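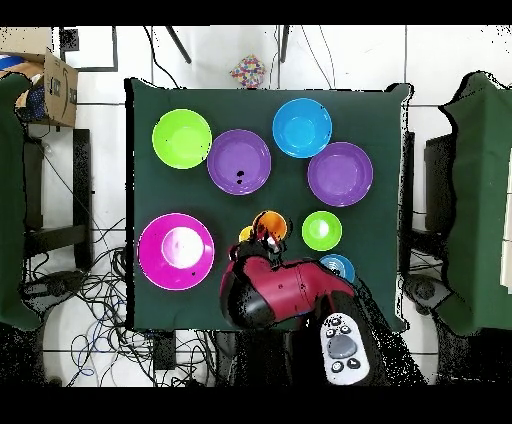
Fig. 4-1. Bowls and cups on the green cloth, with the arm over the table.

4. Running the Stacking Demonstration

Use this section when the Treltora arm is shown to visitors at the Stustberg open day. Section 3 (Power and Homing) must be complete.

4.1 Setting out the table

1. Pull the green cloth flat and check that it hangs evenly on both sides.
2. Set out the bowls and cups. Keep the large bowls apart from the small pieces.
3. Load the Olto stacking program and set the speed to 30 percent.

CAUTION: Keep visitors 2 meters from the table while the arm is powered. Do not exceed 70 percent speed during a public showing.
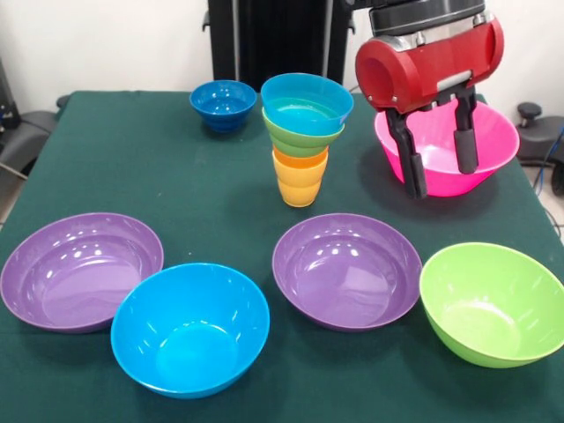

Fig. 4-2. Gripper fingers inside the pink bowl, next to the nested cups.

4.2 Picking and placing

4. Announce the start of the run, then press Run.
5. Watch the fingers as they close on a bowl. One finger goes inside the rim and one stays outside.
6. If the grip looks uneven, press Hold and start the pick again.
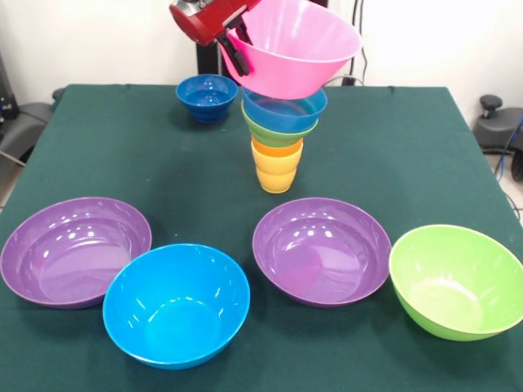 7. Let the arm finish the release before you talk over the next move - visitors tend to lean in at this point.
8. If a stack falls, press Hold, wait for the arm to stop, and reset the pieces by hand.

NOTE: Code 412 on the display means the pick was canceled. Clear it and repeat from step 4. Report repeat faults to Ziad Daher at the demonstration desk.

Aoun Demonstration Guide - Revised 10/6/26 - Contact: demonstration desk - Back to top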